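Getting Your Seats Ready in the Komard Fan App

Welcome, and thank you for bringing Komard to your arena! Set aside a quiet half hour for this part -- it goes more smoothly without a crowd at the door.

1. Sign in at the front desk tablet and choose Venue, then Seating.
2. Type in your total seat count. The Poltilbridge arena, for instance, has 3,151.
3. Give every section its own number, even the odd little ones up by the rafters.
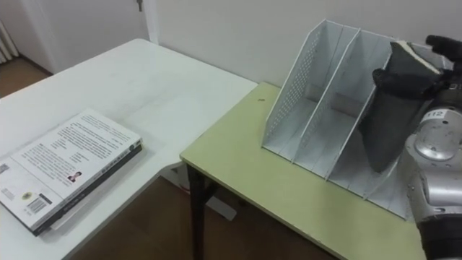

Paperback, back cover up, on the white table.

4. Tap Pair Beacons and walk the lower bowl slowly, holding the tablet at chest height. Wait for two short beeps at each section sign before you move along.

Note: Section 132 may show up twice in the list. Keep the entry with the green dot and delete the other one.

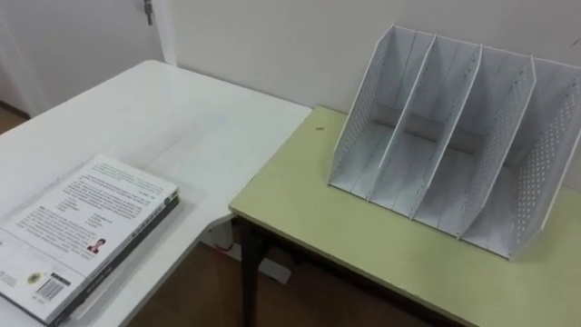 5. Once the list looks right to you, tap Save Map and leave the tablet plugged in until the bar fills all the way.

Caution: Please don't open the doors to fans while the map is saving, or seat upgrades could go to the wrong phones.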